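Food Service Operations
Handout 6: Batch size and holding time on a counter-service line

Reading for this session: the Uvelen case, sections on prep and hot holding. Bring the blank prep sheet from last time.

1. Terms

Batch: the amount of one item cooked or cut at one go.
Holding time: the time between the end of cooking and the moment a portion is served.
Par level: the amount of an item that should be on the line at a given hour.
Draw rate: portions taken from a pan per minute, measured over the busy period and not over the whole day.

A counter-service line looks simple from the customer's side. The customer moves along, points, pays and sits down. The kitchen behind it is cooking to a forecast, and most faults in the food come from a poor match between the forecast and the pan size.

2. The Uvelen case

Uvelen runs a single counter selling rice bowls and flatbreads. Lunch service takes 200 covers, with the heaviest trade between 12.15 and 1.30. Grilled chicken goes into most orders. Until November the kitchen cooked all the chicken before opening, in one batch, and held it under the lamps. By one o'clock the edges had dried and portions were being trimmed by eye, so weights drifted.

The revised plan splits the same quantity into 8 batches of 3000 g each. The first 2 are ready at opening. Each later batch is started when the pan on the line falls to one third full. Total labour is slightly higher, as the grill has to be staffed through service.

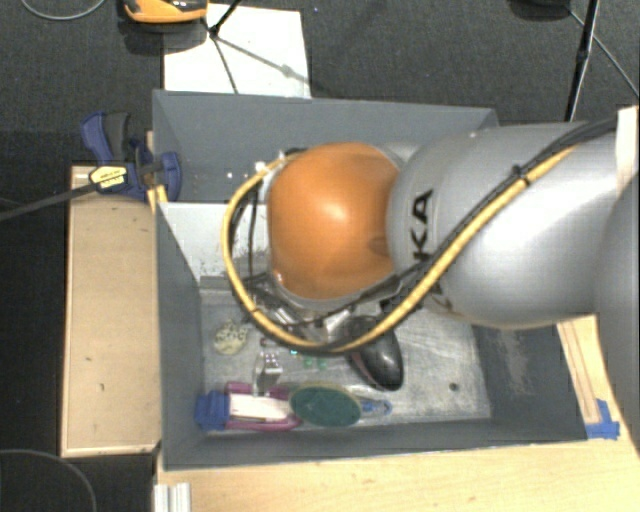
Why not cook even smaller batches, if shorter holding gives better food?
Each batch carries a fixed cost in set-up, probing, transfer and wiping down, and that cost does not shrink with the batch. Past a certain point the grill cook spends more time changing over than cooking, and the line runs out at the peak.

3. Choosing a batch size

Start from the draw rate at the peak. Multiply it by the cooking time plus changeover. The result is the least stock that must be on the line when the next batch is started. If the trigger point is set lower than this, the pan will empty before it is replaced.

Items that hold well (beans, braised beef, pickled onion) can be made in large batches. Items that hold badly (fried fish, cut avocado, soft flatbread) need small ones. Rice sits between the two and depends on the lid.

4. Comparison: Ratanaporn

Ratanaporn, a noodle counter, holds broth all day and cooks noodles to order. Its queue is slower per customer but waste is low. Note where the delay falls: at the noodle basket, never at the broth.

For the seminar: draw up a prep sheet for one item at Ratanaporn and state the trigger point.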